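件名: Re: [desico-users] 淡色の布が把持候補に出てこない件

みなさま、こんにちは。Lillanceの認識まわりを担当している者です。返信が遅くなってしまい申し訳ありません。週末にゆっくり読ませていただいて、ああ、うちとまったく同じところで苦労されているなあと、勝手に親近感を覚えておりました。

2024年9月9日、Sidowの方からのメールより:
> 居間の片付けタスクで、ソファに置かれた服を検出できず困っています。
> Desicoの既定設定のままだと、服がソファやクッションと一つの領域に
> まとめられてしまい、把持プランナに候補が渡りません。
> 濃い色の服なら問題ありません。しきい値を下げると、今度は壁に落ちた
> 影まで物体として出てきます。
> 学習をやり直す前に試せることがあれば教えてください。

まず、しきい値だけで追い込むのは、私の経験ではあまりおすすめできません。私も4月にひと月近くそれをやってしまい、設定ファイルばかりが増えました(いまだに消せずにいます)。薄いグレーの布が薄いグレーの座面に載っていると、色の情報はほとんど頼りにならないんですよね。

そこで今は、領域分割の前に深度から法線を求めて、その局所的なばらつきを追加のチャネルとして渡しています。張りのある座面は法線がなだらかに変わりますが、くしゃっとした布はしわのところで細かく乱れますので、これだけでもずいぶん分かれてくれます。窓の大きさは10ミリから始めて、お使いのセンサのノイズに合わせて調整なさってください。小さくしすぎると、座面までざわざわしてきます。

影のほうは、候補を出したあとで落としています。壁の平面を当てはめて、そこからの浮きが小さい領域は捨てる、という単純な後処理です。枝葉のような形のぼんやりした影は輪郭だけ見ると物体らしく見えてしまうのですが、厚みはありませんから、これで素直に消えます。ただし、壁のスイッチやコンセントのプレートも一緒に消えますので、そちらを操作するタスクと設定を共用されている場合はご注意ください。

手元の評価用の500シーンでは、淡色の布の見落としが67件から40件まで減りました。まだまだ多いと言われればそのとおりで、残りの大半は、布がぺたんと平らに置かれていて、しわがほとんど出ていないものです。これについてはIchikawaのプランナ側で視点を変えて見直す動作を入れられないか、あれこれ考えているところです。

それから、座面の前縁から布の端が垂れている場合は、そこを把持の第一候補にするとよいと思います。座面の上でつまもうとすると指先が張り地に当たりやすく、うちでは接触検知で止まることがよくありました。垂れた端なら手先を横から入れられますし、経路計画のほうもだいぶ余裕が出ます。クッションは持ち上げる対象から外し、衝突物体として登録しておくと、腕の戻りの動作も落ち着きます。

前処理のスクリプトは、少し整理してからこのリストに流しますね。コメントがひどい日本語と英語のまぜこぜなので、そこだけ直させてください。もし差し支えなければ、うまくいかなかったシーンの深度データをいくつか見せていただけるとたいへん助かります。色画像だけですと、法線のほうで救えるものかどうか、私にはちょっと判断がつきませんので。

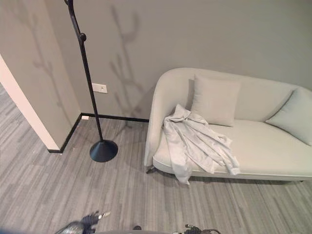 深度をお送りいただくときは、穴埋めをかける前の生のデータでお願いします。補間したあとですと、肝心のしわがきれいにならされてしまうことがあります。形式は何でもかまいません、こちらで変換いたします。

それでは、引き続きどうぞよろしくお願いいたします。

Lillance 認識担当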